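Last revised Aug 3, 2025. Applies to solid wood and bamboo chopsticks, lacquered or bare. Metal and melamine sticks need none of this.

# Refinishing Worn Chopsticks with Oil or Food-Safe Lacquer

Chopsticks wear from the tip upward. The finish goes first, then the fibers at the tip swell and fray, then the stick starts to bend along its length. The first two stages can be repaired at a kitchen table. The third usually can't, and a bent stick is best used as a plant stake.

The method below has been in use in our workshop since 2014 with few changes. It covers sorting, stripping, sanding, finishing and curing. Working time for a batch of 18 sticks is one afternoon, plus curing.

## What you need

- Sandpaper in 180, 240, 400 and 600 grit
- A flat sanding block, cork or hard rubber
- A soft lint-free cloth, cut into small squares
- Mineral oil or pure tung oil, or a lacquer the maker lists as safe for food contact once cured
- Masking tape
- A drying rack, or a block of scrap wood drilled with holes
- Nitrile gloves, and a dust mask for the sanding steps

Check the label on the tung oil. Many products sold as "tung oil finish" are a varnish thinned with mineral spirits. These dry faster but are a different material, and the curing times given here do not apply to them.

## Step 1: Sort and inspect

Wash the sticks by hand in warm water with a little dish soap. Dry them with a towel and leave them out overnight. Do not use an oven or a hair dryer.

Lay each stick on a flat surface and roll it under one finger. A straight round stick rolls evenly. A square stick should be checked on all four faces, with the eye at table height. Set aside any stick with one of these faults:

1. A crack that runs into the tip
2. Dark spots that remain after washing – usually mold below the surface
3. A bend you can see without a straightedge
4. A loose metal cap or band

A loose cap can be reglued with two-part epoxy, but only at the handle end. Do not glue anything that goes into the mouth or the food.

## Step 2: Decide how much finish to remove

Look at the lower third of the stick. If the finish is dull but unbroken, scuff it with 400 grit and go straight to Step 4. If it is flaking, the whole flaking area has to come off. New finish laid over a loose edge will lift again within weeks.

Old lacquer of unknown origin should not be sanded. Pigments in older decorated pieces may contain lead or cadmium, and sanding puts them in the air. Keep those sticks for display.

Mask any printed section or decorative band you want to keep. Run the tape once around the stick, with the edge square to the length, and press it down with a fingernail.

## Step 3: Sand

Clamp the block in a vise or hold it flat on the table, wrap the paper around it, and draw the stick across the paper from handle to tip. Turn the stick slightly after each stroke. Moving the stick over fixed paper keeps the taper straight; moving loose paper over the stick tends to thin the middle.

Start with 180 only where finish is flaking or fibers are raised. Go to 240 for the full bare area, then 400. Wipe off the dust with a dry cloth between grits.

For bamboo, sand in one direction only. The fibers are long and stiff, and a back-and-forth stroke will pull splinters. Bamboo also has a hard outer skin and a softer inner face. Use lighter pressure on the inner face or the stick will lose its shape.

Frayed tips can be shortened by up to 1/8 inch. Cut with a fine-toothed saw, then round the end with 400 grit. Cut both sticks of a pair to the same length.

## Step 4: Raise the grain

Wipe the bare wood with a damp cloth. Wait until it is dry to the touch, at least two hours, and sand lightly with 600. Repeat once. Skipping this step leaves a surface that turns rough the first time it is washed.

## Step 5: Apply the finish

**Mineral oil.** Wipe on a heavy coat, wait 20 minutes, and wipe off the excess. Repeat the next day. Mineral oil never hardens, so it must be renewed. Once a month is enough for daily use.

**Pure tung oil.** Apply a thin coat and wipe it back after 30 minutes. Allow a full day between coats. Four coats are the minimum for tips.

**Lacquer.** Follow the maker's instructions for temperature and humidity. Dip or brush the lower half, then stand the stick in the rack with the coated end up. Two thin coats hold better than one thick one.

Oily cloths can catch fire on their own as they dry. Spread them flat outdoors on a nonflammable surface, or put them in a metal can filled with water and close the lid.

## Step 6: Cure

Mineral oil needs no cure. Tung oil needs almost 27 days at room temperature before the sticks go back into use, and longer in a cold room. For lacquer, use the figure on the can and do not shorten it. A cured surface has no odor and does not feel tacky when pressed with a warm thumb.

## Step 7: Match and store

Pair the finished sticks by length, then by weight, then by pattern. Odd sticks are common in any household set and can be kept as spares.
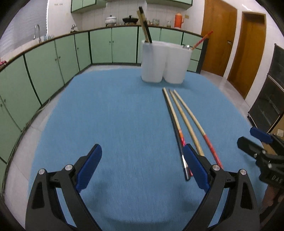
Ruby-Lee Tomoana wrote in February that her tung oil coats stayed sticky past the fifth week. She had been wiping back after two hours, and by then the surface oil had begun to gel. Her fix was to rub the sticks down with a cloth dampened with citrus solvent, wait three days, and apply one thin coat wiped back at 30 minutes. The second batch cured on schedule. She also asks whether walnut oil can be substituted. It can, but it should be kept out of any house where someone has a nut allergy.

Store pairs flat in a drawer with some airflow. Upright jars are acceptable if the sticks go in fully dry and the jar has drain holes. Keep refinished sticks out of the dishwasher, and do not leave them soaking in the sink.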